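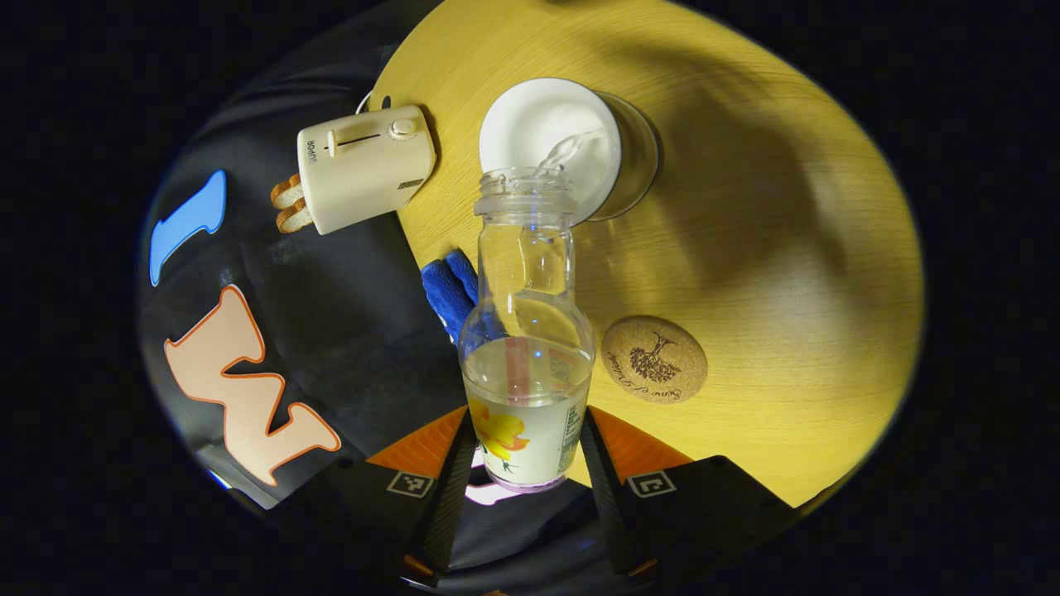
The table that lasts a lifetime, and other sales talk

Jul 9, 2019

The card on the showroom floor in Ikstead said the table would outlive me. It was a small card, nicely printed, and it didn't say how anyone had worked this out. The table cost £1347 without chairs. I asked what would happen if a leg came loose in year six, and was told that legs did not come loose. I asked whether that was written down anywhere. It was not.

Furniture is having its turn at virtue. Food went first, then clothes, and now it is the thing you eat your toast on. Every shop I visited in June had some version of the same promise: buy this once, buy it well, never buy another. Greno calls its range "forever pieces". Rao prefers "heirloom", a word that used to need a dead relative. Eris, which sells only online, tells you that cheap tables are a false economy and then offers you 17 per cent off an expensive one if you order before midnight.

I would like to believe it. My own kitchen table came from a house clearance and has a burn on it the shape of Ireland. It wobbles. I have thought about replacing it for years, and I am exactly the person these firms are after: old enough to be tired of wobbling, soft enough to be flattered by the idea that spending more is a form of thrift.

So I read the guarantees. Greno's forever turns out to run for seven years, and covers the frame but leaves out the top, the part people put things on. Rao offers five years, provided the table has been oiled twice a year with Rao oil and you have kept the receipts for the oil. Eris will look at any fault "in the spirit of fairness", which I take to mean that they will look at it.

A firm that truly expected its tables to see out the century would risk nothing by saying so in the small print. These firms have done the sums, or somebody has done the sums for them, and the answer is in the guarantee. The card on the showroom floor is written by another department.

There is a second problem, and it has nothing to do with glue or joints. Most tables don't leave a home because they have broken. They go because the family has grown, or shrunk, or moved to a flat where the door is narrow. They go because round was in fashion and now long is. Walk round any council tip and look at what is being thrown in: plenty of it would stand up perfectly well. A table can be built like a church and still be out on the pavement by Christmas if its owner has seen a nicer one.

The same firms know this too. Greno changed the shade of its pale finish last year, so anyone who bought the table and meant to add the matching bench later now owns a table and a bench that nearly match. Rao brings out a new collection every spring. It is hard to see why you would need a new collection of the last table anyone will ever buy.

I put this to the Greno press office, who replied that customers' needs "evolve". Rao said it was proud of its craft. Eris sent me a discount code.

None of this makes a good table a bad thing to own. Solid wood can be sanded and mended in ways that a thin printed surface can't, and there is real pleasure in a top that feels right under the hand. If you have the money and like the look of it, go ahead. But the case for buying well is often made to people who already have a table, and for them the greener and cheaper choice is sitting in the kitchen with the post on it. I have yet to see that on a card.

Second-hand dealers, for what it's worth, make no promises at all. The one nearest me in Ikstead had a row of old tables along the back wall, and when I asked how long one of them might last he shrugged and said it had managed so far. He wanted cash and wouldn't deliver.

I went home and folded a piece of cardboard under the short leg. It needs doing again every few weeks.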